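Projet Zavix, rapport d'avancement, janvier
À l'attention du fonds Liyanage

Nous avons terminé l'étude des postes de collage à la main. Elle doit servir à choisir le matériel à acheter pour l'atelier Zonska.

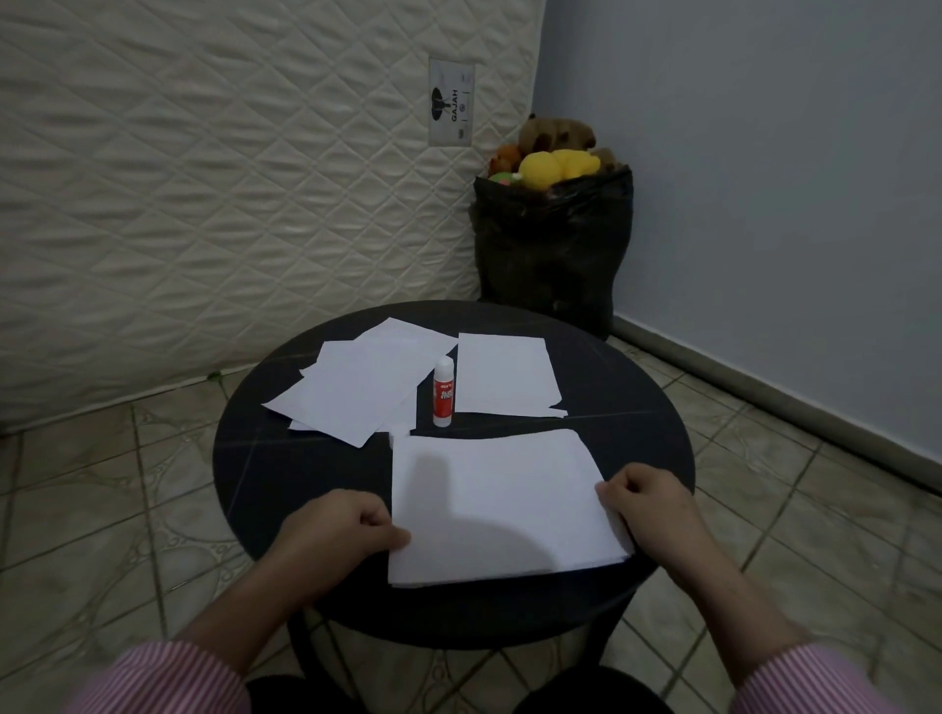

Le budget prévu pour l'alimentation en feuilles reste de 3 000 euros. Le devis de Presier comprend 2 margeurs, mais il suppose un papier toujours bien empilé. Chez nous, la pile tenue à deux mains est alignée, alors que le tas à côté de la colle est en désordre. Nous demandons donc un essai avec les deux cas avant la commande.
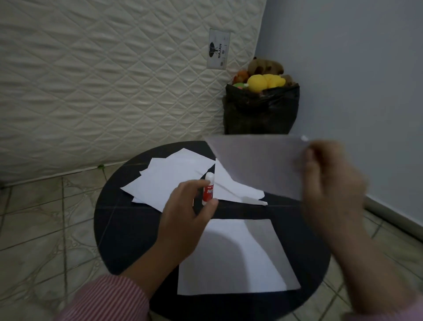 Cet essai coûterait 500 euros, transport compris, et le délai de livraison passerait à 8 semaines. Nous proposons de prendre cette somme sur la ligne « formation », qui n'est pas encore utilisée. Il nous faut votre accord écrit avant la fin de février.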